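Trutuvico puts its gripper care routine online, free for any shop to use

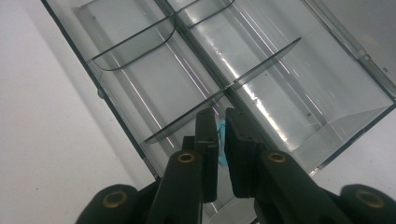

28 October 2018, Rullum. Hi all, Ásdís Snorradóttir here from the Trutuvico workshop! People keep asking me how we look after our hand-held grippers, so today we're putting the whole routine out there (free, no sign-up).

Small parts are hard on a gripper. Every 200 picks I wipe the finger pads with a lint-free cloth, then close the fingers on a strip of paper and tug. If the strip slides on one side, that pad goes back on with fresh screws. The pivots get a look every 400 picks: wiggle each link by hand, feel for play, swap the bushing if it rocks. The whole check takes up to 60 minutes the first time and a lot less after that, I promise!

My colleague Ásdís Gunnlaugsson (yes, two of us, the phone is a mess) wrote the section on setting finger travel so the tips clear the dividers in a parts tray. It's my favorite bit, and she drew all the diagrams herself.

The Zuster repair bench in Ngcobo has been trying the routine with us, and their notes are in the back. A second part, on replacing the links, comes out in November. Questions? Write to the workshop and ask for either Ásdís.

Shares: 1312

We use cookies to improve your visit. Accept | Settings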